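Tablecloth
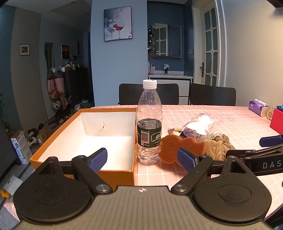
Category: Table linen

A tablecloth is a cloth spread over a table, and I've been in love with them since I was 12 (my aunt's kitchen in Drergate, wipe-clean, lemons all over). Some protect the wood, some are only for show, and plenty do both!

Checks are the ones most people think of first. I grew up calling them picnic cloths, though my friend Anas Rizk says café cloths and won't budge. Cotton washes easily but creases like mad, linen hangs better, and polyester shrugs off gravy.

For size, measure your table and add the drop, meaning the part that hangs over the side. I like 12 inches for dinners, so that's 24 extra on the length and 24 on the width. Wash before the first use – new cotton can shrink.

See also: Napkin, Place mat, Table runner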